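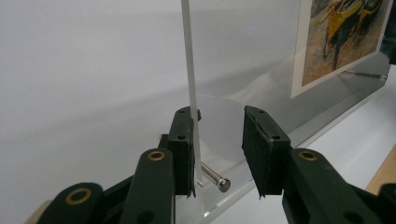
What does a student need before recording with the hand gripper?
One practice session and a free half hour. The club runs practice on Monday after lessons, and no programming is needed.

Burlow Gripper Club – tabletop recordings

README for the shared folder, December version

Contents
The folder holds 90 recordings made by students at Burlow with hand-held grippers. Each one covers a single short task on a tabletop. 18 of them use the clear acrylic picture stand, which is the hardest object in the set because the edges are difficult to pick out against a white wall. The rest use cups, boxes and stationery.

Folders
stand – acrylic stand tasks
table – everything else
notes – one text file per session, typed up by whoever held the gripper
rejects – kept for the spring project, please don't delete

Naming
Task, then session number, then take. Use lower case and no spaces. Session 3 was first saved under the old names and has been renamed, so links in the Zorier worksheet may point to files that have moved.

How we record
Bring the fingers in slowly with the tips facing each other. Keep the pads clear of the painted picture and take hold by the edge or the fittings. Stop the take if the stand slides. Wipe fingerprints off the acrylic between takes.

Known problems
Pads wear along the top edge and the notes don't always say which pair was fitted. Session 23 has no notes file. Reflections in the clear base confuse the Paton tracking script – we label those takes by hand for now.

Use
Free for coursework and for the Navaratnam Cup entry. Ask the club before passing files to another school. Corrections go in the notes folder with the file name on the first line.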